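Skonard Opens New Tasting Kitchen and Fruit Preserve Workshop in Cernosgate

Cernosgate, Nov 8, 2019

Skonard, the producer of fruit preserves and fruit spreads, informs its customers and partners that its new tasting kitchen in Cernosgate is now open. The kitchen is in the former grain office on the east side of the market square, next to the Bivatier bakery. It has a surface of 2,777 square feet and includes a preparation room, a teaching room with 44 seats, a small shop and an office for the growers who deliver fruit to the company.

The work on the building started in July and was finished one week before the planned day. The old floor of the entrance was kept, and the windows toward the square were repaired by a local joiner. The company wishes to thank the neighbors for their patience during the time when the street was closed for the new water pipe.

Skonard was founded as a family business and until this year it had no place where the public could come in. Customers knew the products from grocery stores and from the autumn fair, but they often wrote to us to ask how the preserves are made, and if it is possible to learn it. In the last season the company received 609 letters and messages with such questions. Most of them were about apples, and many of them about sugar.

"We answered every message, but it is difficult to explain in a letter when an apple butter is ready," said Hooman Kermani, managing director of Skonard. "You must stand near the pot and look how it falls from the spoon. For this reason I wanted a kitchen with a door that opens to the street. I am very glad that we have it before the winter, when people have more time to cook."

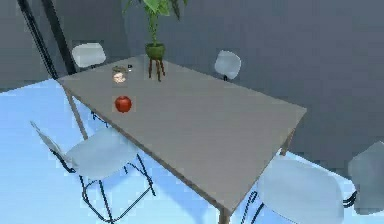
The first courses begin this month. The basic course takes one evening and treats the choice of fruit, the cleaning of jars, the cooking and the correct filling. The second course takes two evenings and is meant for people who already make preserves at home and want to work with less sugar. For both courses the fruit, the jars and the lids are included in the price. Participants are asked to bring an apron and to wear closed shoes. Children from the age of ten can take part together with an adult.

A separate course about old apple varieties will be given in cooperation with Nuchit, the orchard association of the region. Nuchit has 3,725 registered trees in its care, and a large part of them are varieties which are not sold in shops anymore. The members of the association will bring fruit from their storage cellars, and visitors may also bring their own apples, if possible with stem and leaves, to have them identified. Please bring at least three apples from the same tree, because one single apple is often not enough to give a sure answer.

Together with the opening, Skonard presents a small winter line with four products: apple with ginger, pear with lemon peel, plum without added sugar, and a quince jelly which goes well with hard cheese. The winter line will be sold in the shop of the tasting kitchen and at the Bivatier bakery as long as it is available. The bakery will also offer a rye bread that was developed for the plum spread. Used jars from all Skonard products can be returned in the shop. They must be clean and without the lid.

The tasting kitchen can be reserved by schools and cooking clubs in the mornings. Schools from Cernosgate pay only for the ingredients. The teaching room has an entrance without steps, and one of the cooking places can be lowered for persons who prefer to work sitting.

Places in the evening courses are limited and are given in the order of registration. Registration is possible in the shop or by telephone during opening hours. If a course is full, the name can be put on a waiting list, and we will call as soon as a place becomes free. The program for the spring will be published after the New Year holidays.

About Skonard
Skonard makes preserves, fruit spreads and jellies in Cernosgate. The company buys its fruit mainly from growers in the region and cooks in small batches.

Press contact
Skonard, Press Office, Market Square, Cernosgate
Journalists who wish to visit the tasting kitchen are kindly asked to announce themselves two days before. Product samples for tasting can be sent on request.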